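Packing spray bottles in a divided box (so they don't leak all over)

Quick one. Moving bench stuff over to Plarnbridge in July and I've had people asking how I pack the cleaners. Same way every time. Takes a few minutes per box.

What you need:
A box with a divider in it
Big sheet of white paper, to cover the table
Tape
Ruler
Your bottles, sprayers and flip-tops both
Marker

Step 1. Cover the table
One big sheet, tape the corners down. Paper shows drips right away and you can toss it after. Doesn't need to be new paper.

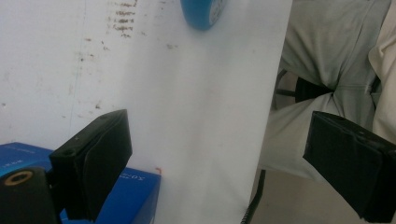

I reuse a sheet till it's really bad. Murray Stubbs changes his every time, fine, he has a roll of 2,000 feet from the Odholm closeout and I don't. Brown smudges and specks like the ones on mine are OK, you're only setting bottles on it. What you don't want is anything sticky, it gets on the bottoms and then on the box. If a fresh spot turns up while you work, circle it with the marker so you know it's new.

Step 2. Check the box
Open all the flaps. Divider has to stand straight. Push on the bottom -- if it gives, tape it again, 2 strips, one each way. Measure the slots with the ruler if your bottles are fat ones.

Step 3. Check each sprayer
Pick the bottle up, look under it. Snug the trigger collar by hand, no pliers. Turn the nozzle to off if it has an off. Bottle more than three quarters full? Pour a bit out, the heat in a truck will push it up the tube otherwise.

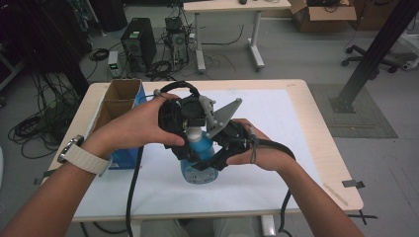

Blue bottle, white trigger. Open box stays right next to it.

Wipe the neck with a dry rag and leave it on the paper while you do the next one. Come back to it. A ring on the paper means it leaks, and a leaker goes in a zip bag or doesnt go at all.

Step 4. Flip-tops
These are the sneaky ones. Lid looks shut and isn't. Press till it clicks, then a strip of tape over the lid and down both sides. Genowefa Wróbel puts a square of plastic wrap under the cap first, worth it for anything thin like the Drusa glass stuff. Thick soap I don't bother.

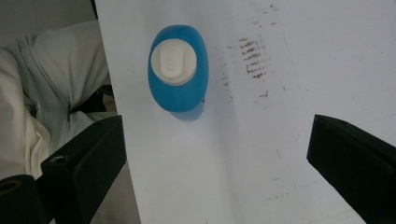

Flip-top bottle standing up, seen from over the cap.

Stand them upright to check, same as teh sprayers. Then one gentle squeeze. Hear air, do the cap again.

Step 5. Load the box
One bottle per slot. Bottom end first, tip it so the base clears the edge, then straighten it as it goes down. Hold it by the trigger head but don't squeeze. All the triggers facing the same way or they catch on each other when you pull them out.
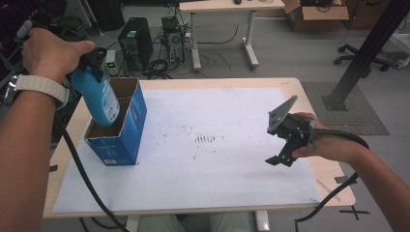
Step 6. Fill the gaps and close
Crumpled paper down the sides of anything that wobbles. Not too tight. Flaps should close flat -- if a trigger pokes up, take that one out and use a taller box, don't force it. Keep the weight sensible, up to 36 pounds is what I'll carry down the stairs at Tkachuk and that's plenty.

Tape the middle seam. Arrow for UP on 2 sides, write LIQUIDS on top. Bleach and ammonia in separate boxes, always, and nothing edible in with either.

Keep it upright in the car. Open it same day if you can.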